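Reading a long family novel in April

I finished Durik on Tuesday, a little after eleven at night, and I have been trying since then to work out what I think of it. It took me most of April. The edition I have runs to more than six hundred pages, the type is small, and I am a slow reader on weeknights.

Durik is Fedir Tkachenko's third novel and the first one I have read all the way through. I tried his earlier book, Pateo, two summers ago and gave up on page 103. I remember the page because the bookmark is still in it. Pateo opens with a wedding told by someone who wasn't invited, and I never got a grip on who was who. Durik is easier going. It has one family, one house and one town, and the chapters are in the order things happened, apart from a long section near the middle that I will get to.

The family is called Symonenko. The grandfather runs a ferry across a river that the town is planning to bridge. He knows the bridge is coming, his sons know it, and the whole first part is about the years in which the family goes on running the ferry anyway. Not much happens. A rope gets replaced. The older son, Durik, who gives the book its name, learns to read the water and then decides he would like to sell shoes.
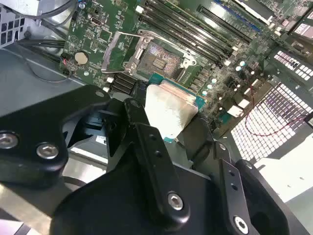 I liked this part more than I thought I would. Tkachenko writes about work in a flat way that suits me. There is a page and a half on how you load a cart and two horses onto a ferry without tipping it, and when the loading finally goes wrong, some chapters later, he doesn't explain any of it again. He trusts you to remember which side the horses should have been on. I had to go back and check, but that was my fault for reading it half asleep.

The shoe shop is where the book picks up speed. Durik marries the daughter of the man who owns the lease, and the marriage is a bad one from the first week. She counts the spoons. He starts walking to the river in the evenings to watch his father bring the last boat in, and he lies about where he has been. It is such a small thing to lie about, and the lie lasts for years. When she finds out he was only ever at the river she is angrier than if it had been another woman. I believed that completely.

Then comes the middle section, which is called "Distura." Distura is the name of the house Durik's wife grew up in, and for 196 pages the story leaves the river and goes back there, thirty years earlier, to her mother and her aunts. I can see why he did it. By that point we have only had Durik's side of the marriage, and she needs a life of her own. But there are a lot of aunts, and they talk alike. I kept turning to the family tree at the front, and the family tree leaves two of them off.

There is one very good chapter in it, the one with the frozen well. If you are stuck in this section, at least get as far as that. 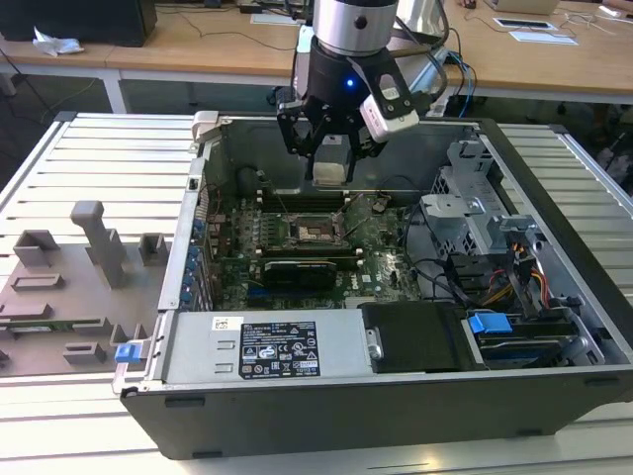 Reading time: 6 minutes

When the book gets back to the river, the bridge is up. Tkachenko skips the building of it, and I thought that was the smartest choice in the novel. We have been waiting for the bridge for hundreds of pages and we just turn over and there it is, with people on it. The grandfather walks across it once, with his hat in his hand, and never mentions it again. He keeps the ferry tied up and bails it out after rain.

The last part belongs to the granddaughter, Olena, and I have mixed feelings about her. She is the one who leaves for the city and comes back with opinions. A lot of family novels have this character, and she is usually the one who stands in for the author. Olena is better than most of them because she is often wrong. She is sure the family lost its money because of the bridge. We have read the earlier chapters and we know it was the shoes. She never learns this, and no one sits her down to tell her.

The ending I won't give away, except to say that it is quieter than the reviews on the back cover suggest. One of them calls it "shattering." I made a cup of tea afterward and went to bed.

A word on the translation, which is by Ivan Tymoshchuk. I can't compare it with the original, so all I can say is how it reads in English, and it reads well. The sentences are plain and the jokes come through. He leaves the words for the parts of the boat as they are and gives no notes, and after a few chapters I knew them all. The only thing that bothered me was the way people swear. They all sound like schoolteachers who have dropped something on a foot.
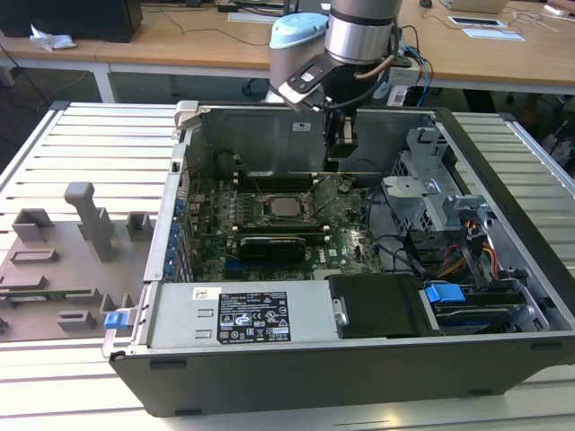

I did look at what other readers had to say once I was done. The book has 2449 ratings on the site I use, and the scores pile up at both ends. The people who hated it mostly stopped in the Distura section, as far as I can tell. One woman wrote that she skipped it whole and didn't miss it. I think she did miss something – the argument over the spoons makes a different kind of sense once you know about the aunts' house – but I wouldn't tell her to go back.

Would I tell you to read it? If you like long books where people work at something and get older, yes. If you need a plot to pull you along, you may find the first part hard, and it won't get easier for quite a while. Read it in long sittings if you can. I did the ferry chapters ten pages at a time and lost the thread more than once, and then read the whole last part over a weekend and got far more out of it.

The paperback is heavy and the spine on mine split near the end of the first part, so I have been keeping it together with a rubber band. The library has the hardcover in two volumes, and I'd go with that if you have the choice.

I am going to give Pateo another try. The bookmark is still in it, but I'll have to start over from the wedding.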